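Bivudholm Residents' Association
Minutes of the meeting held 22/10/2025

Minutes of the last meeting were approved with no changes.

1. Harvest supper
Tickets cost the same as last year. The Plemis bakery will supply bread, and we are still short of fruit for the tables. Members with apple trees are asked to bring what they can.

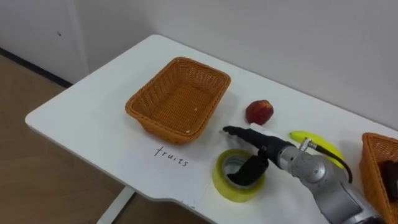 Doors open an hour before the meal. Setup needs four people – two names are on the list so far.

2. Parking on Rillel Lane
The town has replied to our letter and will repaint the lines in front of the mailboxes. No date given. We will write again if the work is not done by spring.

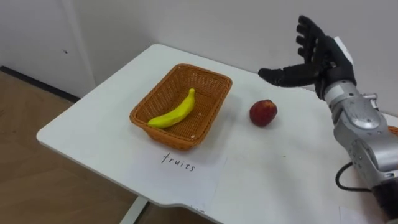 A request for a second streetlight was put off to the next meeting.

3. Money
The hall rental of $300 has been paid. Zuccaro Printing has billed us $100 for the newsletter – approved for payment.

4. Other business
The leaf pickup notice will go out by email. Meeting closed.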